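6 min read

Interim progress report, work package 4: handheld demonstration capture and transfer to the arm
Prepared for the Abugri program office by Maximiliano Bravo, Clurnbridge site

Summary

Capture of two-handed demonstrations resumed in September after a stop caused by tracking faults on the left gripper. Of the 544 demonstrations recorded before the stop, 304 have passed the new check and are kept in the training set. The rest are quarantined. One safety matter arose when a policy trained on the faulty data was played back on the arm. Nobody was hurt and the arm was not damaged. The playback milestone moves back by one reporting period. No extra funds are requested.

What went wrong

The first sign was a disagreement between the two hands. In tasks where an object is passed from left to right, the recorded gap between the grippers at the moment of transfer should be close to constant for a given object. In a growing share of the recordings it drifted, and in the worst cases the left hand was placed 9 cm from where it had been. The right hand showed no such drift.

The fault was not caught at capture time. The intake script, which we call Darkside, checked that both grippers were being tracked and that no more than a few samples in a row were missing. It did not check that the two tracks agreed with each other. A recording with a steady but wrong left-hand pose therefore passed.

A batch of the affected data went into a training run. On playback the arm reached for the object at a height below the table surface and pressed the fingers down until the force limit tripped. The arm stopped as designed. The operator was at the stop button and outside the marked area, as the site procedure requires. We count this as a safety event because the force limit was the only layer that acted. The workspace floor limit in the controller had been set for an older, lower table and was never updated.

Cause

The marker cube on each gripper is held by a printed bracket and two screws. On the left unit the bracket had cracked at the rear screw. With light objects it stayed in place. With a firm grip the cube tilted by a small angle, and the pose solver carried that angle forward to the fingertips, where it became a large offset. The crack could not be seen with the cube fitted. It was found when the cube was taken off for recalibration.

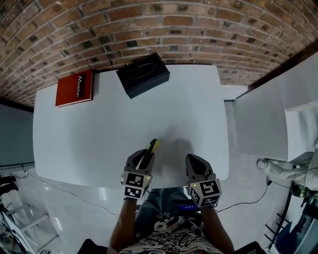 A second, smaller cause was the calibration interval. The procedure called for calibration at the start of each block of work, and a block had become longer over the summer as operators got faster. Some recordings were made many hours after the last calibration. This alone would have produced errors of a few millimeters, well inside tolerance, but it meant that the start of the bracket fault could not be dated closely. For that reason the whole period was treated as suspect and every recording was checked again.

Corrective actions

The bracket has been redrawn with a thicker rear wall and is now cut from aluminum. Both grippers were refitted at the same time so that they remain matched. Spare brackets are held on site.

Darkside now compares the two tracks at each transfer and rejects the recording if they disagree by more than the set tolerance. It also rejects any recording made more than four hours after calibration.

The controller's floor limit has been reset to the present table height and is read back and logged before each playback. Playback will not start without that entry. The first run of any new policy is done at reduced speed with no object present.

Open items

The quarantined recordings may be partly recoverable. Nirkevska, our tracking subcontractor, has proposed estimating the tilt from the transfer moments and correcting the left track. We have sent them a small sample. If the corrected tracks pass the check, the remainder will be processed the same way. If they do not, the tasks will be recorded again, which fits within the operator hours already budgeted.

The lower force limit suggested by the program office is under test. At the suggested value the arm trips during normal insertion tasks, so a per-task limit is being tried instead. Results will be in the next report.

The site risk assessment has been revised to cover changes of table or fixture. It is awaiting signature.

Related reports
Work package 3: gripper design and calibration method
Darkside intake script: change notes
Safety event summary, Clurnbridge
Work package 5: playback test plan

Contact the program office | Copyright Abugri | Back to top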